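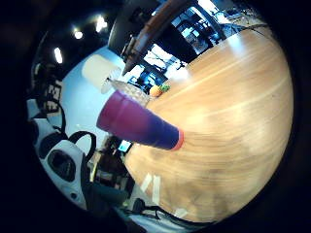
Figure 1. Pink and violet cup on its side on the wooden table, glass bowl beyond its open end.

Report 2: Late-Release Fault in the Cup Handling Task
Kirsten Snorradóttir and Treasa Geraghty
June

1. Fault

The task is to pick up a plastic cup and stand it upright on its base. During testing of the Bisgaard controller, the gripper stayed closed after the open command had been sent. The arm then started its retreat move with the cup still held. The cup was pulled sideways and dropped. We logged 200 runs, and the fault occurred in 8 of them.

2. Cause

The controller treated the open command as complete when it was sent. It did not wait for the finger position to change. When the message queue was full, the command reached the gripper up to 80 ms after the retreat move had begun. We first suspected the finger pads and replaced them. The fault rate did not change.

3. Safety

In 2 of the failed runs the arm passed the edge of the table while still holding the cup. The stop button was pressed both times. The speed limit was active, but it would not have prevented contact with a person standing at that side. Testing was halted until the fix was in place.

4. Fix

The retreat move now waits for a finger position reading above the open threshold. If no reading arrives, the arm holds still and reports an error. The queue is also cleared before each release. We repeated the full set of runs and the fault did not appear. Glass items have not been tested with the new code.

Contact: Wosunard Student Lab, Robotics Section | © Wosunard | Back to top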